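Notebook: washing out the sizing, check cloth batch 2
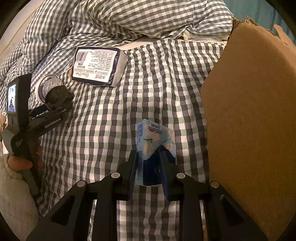
Entered 2018-02-07 by the dye bench, wet side
Filed under: Kummont cottons / shrinkage

OK, picking this up where the November pages stop, which is right after I ruined the first batch by being impatient with it (see the brown stain on the page before this one, that's tea, not dye).

Quick recap so I don't have to flip back every time. Kummont sent us a bolt of woven check cotton, unwashed, straight off the loom and stiff as a cereal box. We want to know how much it shrinks, whether it shrinks the same in both directions, and whether the dark checks bleed into the white ones. Gingham is a mean cloth for this! With a plain fabric you can get away with a little skew and no one will ever spot it, but with checks every crooked inch shows up like a bad haircut.

Cut the new samples this morning. Each one is 485 mm along the warp and the same across, marked with the laundry pen and a row of basting thread in case the pen washes out again (it did last time, all of it, in the first rinse). I cut along the check lines this time instead of trusting the square. Turns out the check lines and the square don't agree, and I believe the checks.

Weighed one piece dry and got 165 grams per square meter after doing the math twice. The card that came with the bolt is blank where the weight should be, so I wrote ours in.

Wash one: 60 degrees C, long cycle, the Privus powder, no softener. The water came out cloudy and a bit slimy to the fingers, so there's plenty of starch in there. I kept a jar of it on the windowsill with a label. Please do not pour it down the sink, I want to see what settles.

Wash two: same temperature, same powder, and a strip of plain white cotton stitched to the edge of each sample to catch any loose color. The strip came out with a faint gray cast on one side, the side that had been lying against the dark checks. Not dramatic, but I can see it by the window and I can't see it under the tube lights, so whoever checks after me, walk it over to the window first.

Dried flat on the rack. I know the tumbler is quicker. The tumbler is also how batch one ended up looking like a potato chip.

Measurements, after drying and an hour of lying around: the warp came down to 460 and a bit, the weft hardly moved. So the squares aren't square anymore! They're little stubby rectangles, and once you've noticed it you can't stop noticing. I don't think that matters on a dish towel. On anything big, where the pattern runs a long way in both directions, I'd want to wash the yardage before cutting, and then wash it again.

Side note on ironing. I pressed half of one sample damp and left the other half alone, and the pressed half measured longer, which makes me doubt every number I wrote down in the fall, when I was ironing everything like a good kid. From now on we measure before the iron goes anywhere near it. I've put that on the wall in marker.

Things that went wrong today, in no order: the basting thread was polyester and puckered the hem of sample C. The scale needed a new battery and we had none (stole the one from the clock, so the clock is wrong, sorry). I labeled two samples B. One of them is now B-with-a-hat.

Still have the Allerus enzyme stuff to try, the one for pulling out starch at a lower temperature. The bottle has been open a while and smells like wet bread. I'll run it on a scrap first and then on sample D if the scrap survives. If it works we could skip the hot wash, and I suspect the hot wash is where most of the gray is coming from, though I have nothing to back that up yet.

Heo samples are in the second drawer, dry, not measured. Don't wash them with ours, they've got a red stripe and I don't trust it.

Bolt number on the cardboard core is 673, copying it here before somebody recycles the core. Need more white thread, cotton this time, and a battery for the clock.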